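Small Parts Storage, Handout 3
Bins, Trays and What We Put in Them
Notes by Asanka Saha for the evening group at Grolamthorpe

Welcome back, everyone, and thank you for bearing with me last time when we ran over. I promised I'd write up the part on open bins, as we rushed it and a few of you were still copying from the board when the lights went down.

An open bin is the plainest piece of storage you'll ever use. You can see into it, you can reach into it, and you can tip things in from a carton without much thought. That last bit is where the trouble begins. Long pieces don't settle the way round or cube-shaped ones do. They lean, they cross over one another, they come to rest half on a slope and half on the floor, and then whoever is picking from the bin has to work out which piece to take first. At Horgan, where I spent my early years (the Lurine Street store, for those of you who know it), we had a whole wall of bins for timber offcuts, and the colour of a label mattered a good deal less than how the pieces were lying.

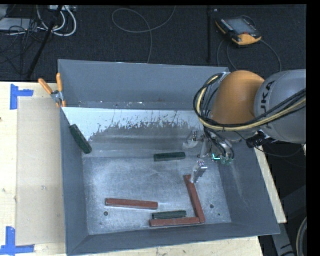

Picking order is the main thing I'd like you to take away from tonight. My own habit is to look for a piece lying by itself with clear space around it, and only then turn to the ones that touch or lean. With mixed colours it's tempting to clear all of one colour first, but look at how the red and green blocks are spread through the grey bin: the red one alone on the left half of the floor is an easy first pick, while the green one leaning against the left wall asks for a bit more care with the angle of your grip. Try it both ways at home with a roasting pan and some dominoes, and you'll soon feel the difference!

A word on surfaces. Bare metal bins scratch, and a scratched floor is nothing to fret about. Run a cloth over it and feel for burrs at the rim, which is where knuckles get caught. If you're buying new, the Grusmont catalogue lists a bin 600 mm long that suits most benches, though do measure your bench first, please.

For next time: choose one bin, drawer or box at home and sketch how things are lying in it before you tidy. Write down the order you'd take them out, then do it, and note where you changed your mind. Half a page is plenty. Bring the sketch along even if it's messy, and bring your ruler too.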